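Havodport Simulation Laboratory
Pre-Release Inspection Checklist: Simulated Wrist-View Rendering, Baltach Policy Transfer Study

Inspection date: 2/4/25
Inspector: Noémi Szabó
Reviewer: Shoshana Delacroix
Release under inspection: Baltach evaluation set, 2,000 episodes
Scope: rendering, contact safety limits, logging. Hardware trials at the Grosbridge cell are covered under a separate form.

Ratings: S = satisfactory. C = satisfactory with comment. U = unsatisfactory, action required. N/A = not applicable.

Section A. Configuration

A1. Simulator build matches the build named in the study protocol. S
A2. Random seeds stored with each episode. S
A3. Policy checkpoint locked before evaluation. C
Comment: The checkpoint was locked, but the lock record carried the initials of the person who trained it. The protocol calls for a second person. Record re-signed during the inspection.
A4. Held-out scenes excluded from training. S

Section B. Contact and Motion Limits

B1. Joint velocity limits in simulation equal to or below those of the physical arm. S
B2. Contact force ceiling enabled in all scenes. U
Comment: The ceiling was missing from 37 episodes generated with an older scene file. These are to be removed and run again. Results reported before the rerun must not be used to support a request for hardware time.
B3. Emergency stop event ends the episode and is written to the log. S
B4. Workspace boundary identical in the planner and the simulator. C
Comment: The values agree. The planner file still lists them under the old Hidayat naming, and a new user could take them for a different boundary. Rename before May.

Section C. Logging

C1. Each frame can be traced to its episode and time step. S
C2. Success label assigned by script, without manual changes. S
C3. Failed episodes retained. C
Comment: Retained in full. Seven had no failure code and were returned to the study team for coding.
C4. Human operator log. N/A

Section D. Rendered Views

D1. Background surfaces free of readable text or marks that could serve as cues to the policy. S
D2. Object outlines rendered without stepping or fringe. U
D3. Surface shading even at close range. C
D4. Foreground objects identifiable in the sampled frame. U

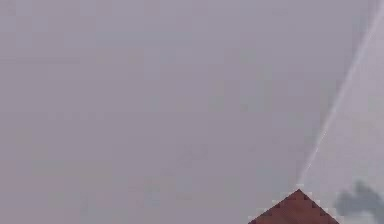 Sample frame for items D1 to D4. Stepped edges and a pale fringe on the red-brown shape.

Comment on D2: The pale fringe follows both slopes and the tip. The study team is to compare outlines with edge smoothing on and off and report whether the policy's success rate changes.
Comment on D3: Faint blocky patches are present in the gray surface. The inspector could not determine from the frame whether the thin pale streak is a crease, an edge or a reflection. Check against the scene geometry.
Comment on D4: The dark blurred area at lower right could not be identified. The study team is to name the object, if it is one, and state its distance from the virtual camera.

Section E. Disposition

Release withheld pending closure of B2, D2 and D4. Items marked C may be closed by written reply to the inspector. Section D is to be inspected again in full after any change to render settings.

Reviewer's note (S. Delacroix): Agreed. For B2, please attach the list of removed episode numbers to the reply.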